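# Part-time bookkeeper and office assistant, Trutdale

Premo is looking for a part-time bookkeeper and office assistant to join us at our Trutdale site. Twenty hours a week, permanent, with some choice over which hours you work.

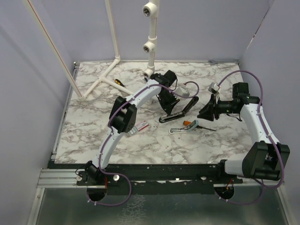 ## About us

Premo supplies replacement parts and small fittings to workshops, schools and repair firms. Most of our customers have an account with us and order little and often, so we send out a lot of invoices for small amounts. We have more than 600 live accounts. The firm was started by Grigoris Lambrakis, who still runs it, and the office side is looked after by Lumturie Nikolovski.

Our current bookkeeper is moving away after many years with us. She will be here for the first few weeks to hand over, and her notes are good.

## The job

You would look after the sales and purchase ledgers and share the general office work with Lumturie. In a normal week that means:

- raising invoices and credit notes from the dispatch sheets
- entering supplier bills and matching them to purchase orders
- matching bank receipts to accounts and chasing what is overdue
- answering the phone and the accounts inbox
- checking expenses claims and petty cash
- filing, scanning and post

Once a month you would also run the supplier payments, send statements and put together a short list of old debts for Grigoris. The quarterly VAT return is prepared in-house and checked by our outside accountant before it goes in. You would prepare the figures. If you have not done this before, Lumturie will go through the first two with you.

Payroll is done by the accountant. You would only need to pass on the hours and any holiday or sickness.

July is our busiest month, as schools order over the summer and a lot of them want their invoices split between budgets. We ask everyone in the office to avoid taking more than one week off in July. The rest of the year is steadier.

## What we need from you

You must have:

- experience of keeping sales and purchase ledgers, in any size of firm
- a fair working knowledge of spreadsheets – sorting, filtering and simple formulas
- a clear and polite manner on the phone, including when asking for money
- the habit of checking your own work

It would help if you had:

- prepared VAT figures before
- worked with account customers such as schools or councils
- a bookkeeping qualification, or part of one

We use an accounts package called Ojo, which very few people outside our trade have come across. We do not expect you to know it. If you have used any other accounts package you will find your way round it, and we will give you time to learn before the handover ends.

A driving licence is not required. The banking is nearly all done online now, and the few cheques we get are paid in by whoever is passing.

## Hours and pay

The job is twenty hours a week. We would like these spread over four or five days, and we need someone in the office on Monday mornings, when the weekend orders are invoiced. Beyond that we are open to suggestions. School hours would be fine. So would four longer days with one day off, or mornings only.

The hourly rate depends on experience and will be agreed at interview. Please put your current or last rate in your letter, or tell us what you are looking for. We pay on the last working day of the month.

Holiday is worked out in proportion to your hours. We close between Christmas and New Year and this comes out of your allowance. There is a workplace pension, which you would be enrolled in if you qualify, and you can ask to join if you do not. Staff can buy parts at cost.

The first three months are a trial period, with one week's notice on either side. After that it is a month.

## Where you would be working

The office is on the first floor and is reached by stairs. There is no lift, but the room next to the trade counter on the ground floor can be set up as an office for anyone who needs it, so please do not let the stairs put you off applying. Tell us when you write and we will have the interview downstairs as well.

Parking is free but limited, and the spaces nearest the door are kept for customers. The number 10 bus stops at the end of Gritent Road, five minutes' walk away. There is a covered bike rack by the side entrance. We have a kitchen with a microwave and a fridge, and a bakery across the road that does sandwiches until two.

You would share the office with Lumturie and with Shota Imai, who does the buying. Onyekachi Haruna runs dispatch and is up and down the stairs most of the day with queries about orders. It is a fairly quiet room apart from the phones.

## How to apply

Send a CV and a short letter to Lumturie Nikolovski, either by post or by handing it in at the trade counter in a sealed envelope. One page is plenty for the letter. We would like to know:

- what ledger work you have done and for how long
- which accounts packages you have used
- which hours would suit you, and any you could not do
- when you could start

Please include the names of two people who can give you a reference. One should be a recent employer if possible. We will not contact anyone until we have made an offer and you have told us we can.

Interviews will be with Lumturie and Grigoris and will last under an hour. There is a short practical task at the end, matching a page of bank receipts to a customer list. It is done on paper, with a calculator if you want one, and there is no catch in it. Travel costs within the county will be paid back on the day if you bring the ticket or receipt.

If you would like to talk about the job first, ring the main number and ask for Lumturie, or for Vasco Fonseca at the trade counter if she is out. Vasco can take a message and can answer questions about the building and parking, but not about pay.

We will reply to everyone who applies, including those we do not ask to interview. No agencies, please.

Advert placed October 16, 2018. It will stay up until the post is filled.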